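The bracket that would not let go

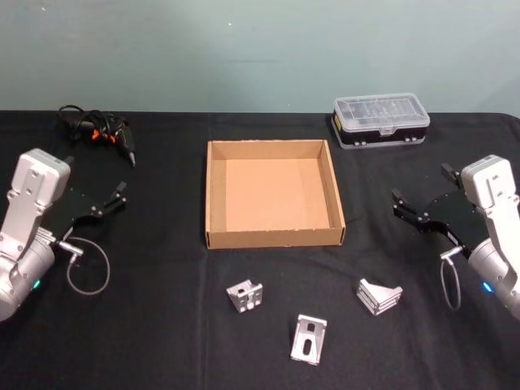 The two-arm bench at Nistor, with three corner brackets in front of the box.

Flurina Zaugg keeps a list of things that have gone wrong on her bench, and the entry everyone asks about is the shortest one. It reads: "Opened. Didn't open."

Zaugg runs the packing trials at Nistor, a small automation shop in Brallatport that teaches pairs of robot arms to do the sort of job most people would give to a teenager in July. The task that week in April was to pick up aluminum corner brackets, put them in a cardboard box and stop. For 248 runs the arms did that. On the next one the right gripper picked up a bracket, carried it over the box, reported that it had opened, and went back for another with the first bracket still in its fingers.

"It was very confident," she says. "I've worked with people like that."

What followed took less than a minute. The arm came down on the second bracket with the first one in the way, pushed, met more resistance than it liked, and pushed again. The force limit should have stopped it there. The force limit had been raised two days earlier, by Zaugg, for a stiffer part, and she had not put it back.

"I'd love to tell you it was a software mystery. There is a software part, and we'll get to it, and I'll be very interesting on the subject. But the number was wrong and I typed the number."

The bracket came loose, crossed the bench and hit Dorin Vlad, the technician, on the forearm. He was reaching in to straighten the box. He needed a bandage and, he claims, a better class of apology.

"I said stop," Vlad told me. "I didn't press stop, I said it. Out loud, to a robot. The button was behind me, next to the coffee."

The button has moved. There are now two of them, one on each side of the bench, and the coffee has been sent to another room, a change that caused more complaints than the injury did.

The software part belongs to Lev Kushnir, who wrote the gripper control and speaks about it the way some men speak about a son-in-law. The controller, he explains, sent the open command and got back an acknowledgment. It took the acknowledgment to mean that the fingers had moved. All it meant was that the message had arrived.

"If I text you 'please take out the trash' and I see you read it, is the trash out?" he asks. I say it depends on the household. He says that in his household it does not depend.

And why hadn't the message been obeyed? Kushnir and Zaugg spent three days on that, and the answer was a connector. The cable to the gripper loops down from the wrist, and at the far end of the arm's reach it had been tugging on its plug a little every time. After enough tugs, power to the finger motor dropped out while the data line carried on cheerfully. Kushnir tested it by wiggling the thing with his thumb. "Three days," he says, "and then a thumb."

The fixes are dull, and Zaugg is proud of how dull. The controller now reads the finger position before it believes anything. The force limit goes back to its lowest setting at every start, and raising it takes a second person. The cable has more slack and a clamp at the plug. If a hand has to go into the work area, the arms are stopped first, with no exceptions for a crooked box.

I ask whether 248 good runs had made them careless.

"Of course," Zaugg says. "At run five I was standing there with my finger on the button. By run 200 I was eating lunch." She would like customers to hear that bit, though she understands why the sales side would prefer they didn't. One buyer asked her how many clean runs it would take to call the bench safe, and suggested 3,000. She told him she would rather have the clamp.

Vlad is back on the bench most mornings. He has kept the bracket in his desk drawer, and he presses stop now, though he admits he still says it too.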